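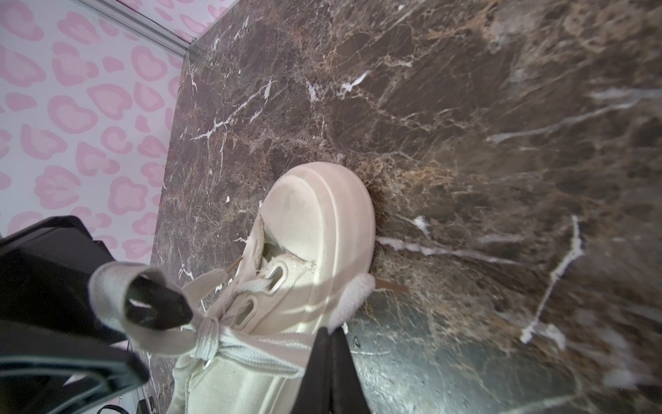

비르테가 드레스톤에 온 것은 2019년 5월이었다. 편지 한 장을 받고 왔다. 편지는 이모 스베냐 클라인슈미트의 변호사가 보냈고, 이모의 집을 정리할 사람이 필요하다고 쓰여 있었다. 비르테는 이모를 어렸을 때 두 번 만났다. 기억에 남은 것은 이모의 신발이었다. 크림색 캔버스 운동화였고, 앞코에 두꺼운 고무가 둥글게 붙어 있었다. 고무에는 희미한 회색 자국이 있었고 천은 주름이 지고 조금 더러웠다. 다른 어른들은 장례식에 검은 구두를 신고 왔는데, 이모는 그 운동화를 신고 왔다. 비르테의 어머니는 그날 저녁까지 그 이야기를 했다.

역에는 타라스 스코리크가 나와 있었다. 그는 이모의 이웃이었고, 말을 천천히 하는 사람이었다.

"버스는 30분 후에 있습니다. 걸어가도 됩니다."

"그러면 걸어가겠습니다."

두 사람은 강을 따라서 걸었다. 타라스는 강의 이름이 오얄라라고 가르쳐 주었다. 비르테는 이모가 여기에서 12년 동안 무엇을 했느냐고 물었다. 타라스는 잠시 생각했다.

"편지를 썼습니다. 그리고 보내지 않았습니다."

집은 작았다. 문이 잘 열리지 않아서 타라스가 어깨로 밀었다. 안에서는 마른 사과 냄새가 났다. 부엌 서랍에 편지가 있었다. 고무줄로 묶은 다발이 다섯 개였고, 봉투마다 받는 사람의 이름이 있었다. 니얼 골레이. 비르테가 모르는 이름이었다.

"이 사람은 누구입니까?"

"저도 모릅니다. 스베냐 씨는 그 사람이 보슬리에 산다고 했습니다. 아니면 살았다고 했습니다. 저는 그 두 말을 자주 혼동합니다."

비르테는 봉투 하나를 손에 들었다. 풀로 붙여 있었다. 열어 볼 수도 있었지만 다시 서랍에 넣었다. 밤이 되자 비가 왔다. 비르테는 이모의 침대에서 자지 못하고 부엌 의자에 앉아 있었다. 집을 정리하면서 벽지를 어떻게 할지도 생각해야 했다. 이모는 좁은 복도에 분홍색 표범 무늬 벽지를 발라 놓았다. 짙은 분홍색 점들이 위에서 바닥까지 빽빽했고, 어떤 점은 둥근 하트 같고 어떤 점은 열린 고리 같았다. 처음에는 우스웠는데, 새벽에 복도를 세 번째로 지나갈 때에는 그 벽이 따뜻하게 느껴졌다.

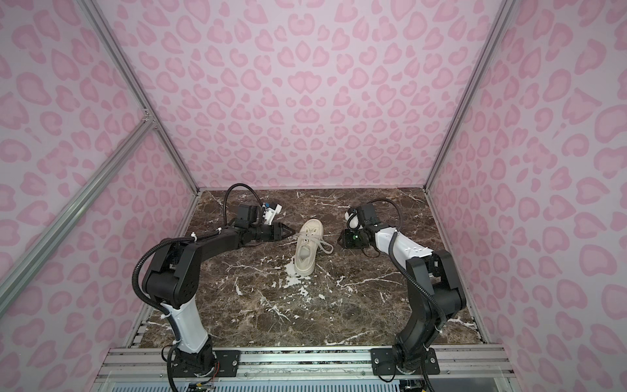 보슬리로 가는 길

아침에 비르테는 편지 다발을 가방에 넣었다. 타라스가 울타리 옆에서 그것을 보고 있었다.

"보내려고 합니까?"

"우표를 살 돈이 아깝습니다. 직접 가겠습니다."

타라스는 웃지 않았지만 집에 들어가서 빵과 삶은 달걀을 가지고 나왔다. 종이에 싸여 있었고, 달걀은 아직 따뜻했다.

"그 사람이 거기에 없으면 어떻게 합니까?"

비르테는 대답을 준비하지 못했다. 그녀는 열쇠를 그에게 주고, 사과나무에 물을 주라고 부탁했다. 사과나무는 비를 맞아서 물이 필요하지 않았다. 두 사람 다 그것을 알고 있었다.

"6월까지는 돌아오겠습니다."

"네. 문은 제가 고쳐 놓겠습니다."

비르테는 강을 따라서 역으로 걸어갔다. 가방은 생각보다 무거웠다. 다리 위에서 그녀는 가방을 다른 어깨로 옮기고, 다시 걸었다.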